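Visits > Food and Farming > Melnychuk Flour Mill, Livcombe

Open day at the Melnychuk mill

The Melnychuk mill in Livcombe opens its doors to the public once a year, in July, and I finally got a ticket. It cost $12 and covered the tour, a bag of flour and a roll with butter. The mill sits at the bottom of Grodham Street where the rail spur used to end. You can still see a short piece of track in the grass by the gate.

We were told to wear closed shoes and leave rings and watches in the car. At the door we got hair nets and ear plugs. The woman leading our group, Keabetswe, has worked there long enough to have done most of the jobs in the building. She talked loudly and clearly, and I missed very little even on the roller floor.

The tour starts at the intake pit. Trucks back up to a grate, and before any of them is allowed to tip, a sample is pulled from the load and checked for moisture, protein and bugs. The check takes 30 minutes if everything goes well. A load that comes in too damp gets sent home. Keabetswe said this leads to some hard conversations in a wet summer, as the growers have already paid for the trip.

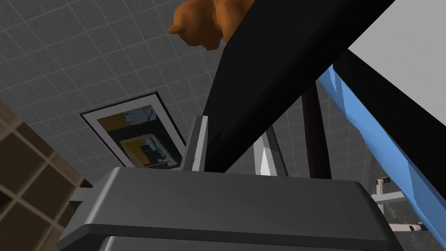
The gray gripper and the black beam, close up.

From the pit the wheat goes up by bucket elevator to the top of the building, and so did we, by the stairs. It is a long climb. There is a bench on the landing halfway up and most of our group used it.

The cleaning floor is at the top. The wheat passes over sieves, past magnets and through a blast of air that carries off chaff and dust. A tray by the stairs held things the sieves had caught over the past month: small stones, pieces of corn cob, a hinge, a good many soybeans. The kids in our group liked the tray more than anything else on the tour.

After cleaning, the grain is dampened and left to sit in tempering bins. I had not known about this step. The water toughens the bran so it comes off in flakes and stays out of the white flour. Hard wheat sits longer than soft wheat. The bins have small windows, but there isn't much to look at.

The roller floor was the part I had come for. The rolls turn in pairs at different speeds, so the grain is sheared open more than it is crushed. The first rolls have coarse grooves, and the last ones are smooth. After each pass the stock goes up to the sifters, gets sorted by size and comes back down to the next set. Keabetswe opened a little door on one of the spouts and let us put a hand under it. The stuff felt like fine sand. A few spouts along, it was flour.

The noise up there is steady, and the floor shakes enough that you feel it in your knees. The old sifter frames are wood. The new ones are made by a company called Drultunum, and the mill is changing over one at a time as the wooden ones wear out. 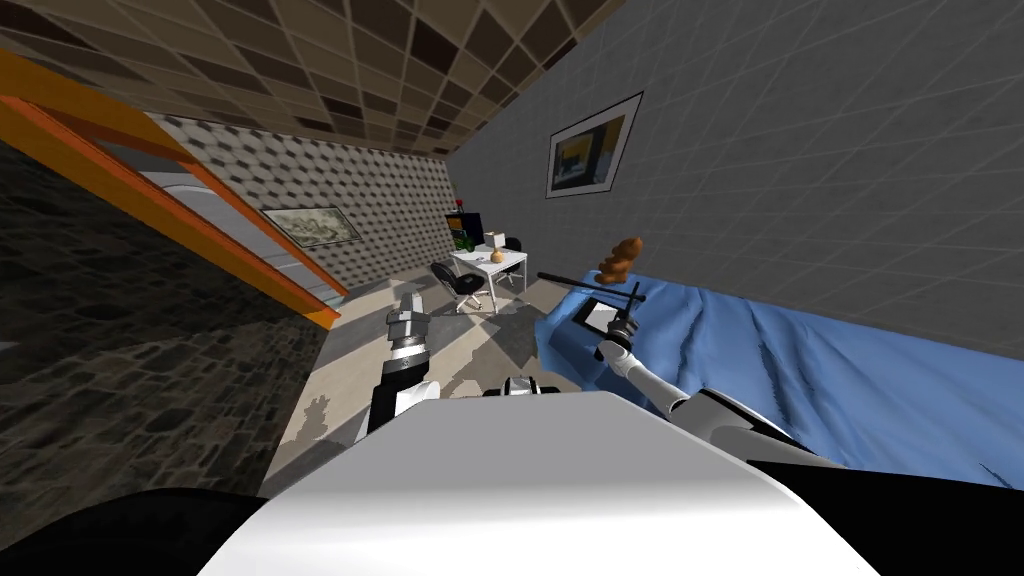 Packing is on the ground floor and takes up less room than I expected. Most of the flour leaves in bulk for bakeries, and the retail bags are a small side business. They run whole wheat first thing in the morning and white after that, with a cleanout in between. The bag we were given was the bread flour. I have made two loaves with it so far and both rose well.

The last stop was the test kitchen, where each batch of flour is baked before it ships. They make one plain pan loaf, cut it in half and compare it with the one before. The roll they gave us came from this kitchen. It was good, and there was plenty of butter.

Some practical notes. Parking is on the gravel lot across from the mill, and it fills up by 10 a.m. The tour is all stairs and there is no elevator for people. Anyone with a wheat or dust allergy should skip it. Children have to be in third grade or older. The restrooms are next to the shop, so go before you start. Tickets go on sale at the shop counter in the spring and the later tours are easier to get.

The shop takes cards. Bran is sold by the scoop if you bring your own container, which I didn't.

3 comments

Sherif Shehata
My dad drove a grain truck to that mill for years. He was sent home damp twice and brought it up every Thanksgiving. Is the scale house still there on the left as you drive in?

breadpan600
How long was the whole tour? I want to take my mother, but the stairs worry me.

Keabetswe Mokoena
Glad you enjoyed it. The scale house is still there, and we use it for storage now. Tours run close to two hours. If stairs are a problem, call the shop ahead of time and we can show you the intake, packing and the test kitchen on the ground floor.

Contact | Copyright Livcombe Days Out | Back to top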